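Birnidside White Work Table
by Vurkimar

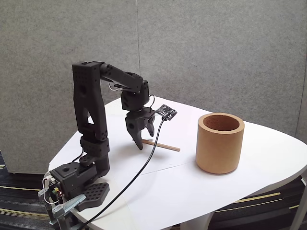 The Birnidside in White, with a clamp fastened at the table edge.

Add to cart | Save for later | Ask us a question

We've been selling tables for a good long while now, and if there's one thing we hear over and over (in emails, on the phone, and from the nice folks who wander into the shop on a rainy afternoon), it's that people just want a plain, steady table with room to spread out. No drawers that stick, no fancy edge that catches your sleeve. Just a good big white top you can pull a chair up to and get going! So that's what we set out to make, and the Birnidside has been our favorite ever since.

It's a lovely table for sewing. Fabric slides across the top nicely, and the white makes it so much easier to spot a dropped pin or the end of a dark thread. It's every bit as happy holding a jigsaw puzzle, a stack of seed trays, a school project that has gotten a little out of hand, or the whole mess of ribbon and paper that shows up every December. One of our customers told us she bought it for her quilting and now has to argue with the rest of the family for a turn.

The edge

We left a clear lip all the way around so that you can clamp things to it. Lamps, magnifiers, pasta makers, small vises, whatever you like. If your clamp has bare metal jaws, slip a scrap of felt or thin cork in between and tighten it by hand until it's snug. Please don't go at it with a wrench. We've seen the dents, and they made us sad.

Size and details

Length: 64 inches
Weight the top will hold, spread evenly: up to 20 times what most people put on it, as our workshop likes to say. Write to us if you need the exact rating for your equipment
Color: White
Legs: sold with the table, choice of Sandine (straight) or Bepari (angled)
Leveling feet: included, one for each leg
Assembly: needed, hex key in the box

Which legs should I get?

We get asked this a lot, and either one will do you fine. The Sandine legs sit right at the corners and give you the most knee room, so they're what we suggest for two people sharing. The Bepari legs angle outward a bit at the floor and feel extra solid if you tend to lean on your work, or if you're rolling dough or cutting with a rotary blade. They do stick out a little, so if your room has a narrow walkway you may want to go with the straight ones and save your toes.

Putting it together

Lay the top face down on a blanket or the flattened box. Start every bolt with your fingers before you tighten any of them, then go around again with the hex key. Get a friend to help you flip it over, because the top is heavier than it looks. Once it's standing where you want it, turn the leveling feet until the wobble goes away. Check the bolts again after a couple of weeks of use.

Keeping it clean

Warm water with a drop of dish soap takes care of nearly everything. For ink or marker, dab on a little rubbing alcohol with a soft cloth, then wipe with plain water. Skip the scouring pads and powders, which will dull the finish, and put a trivet under hot pans and glue guns.

Shipping and returns

Tables leave our warehouse within 10 business days, and we'll email you when yours is on the truck. If you change your mind, let us know within 14 days of delivery and we'll arrange a pickup. Hang on to the box until you're sure.

Page updated Monday, February 13, 2023

You may also like: Sandine Legs, set of four | Bepari Legs, set of four | Vurkimar Felt Clamp Pads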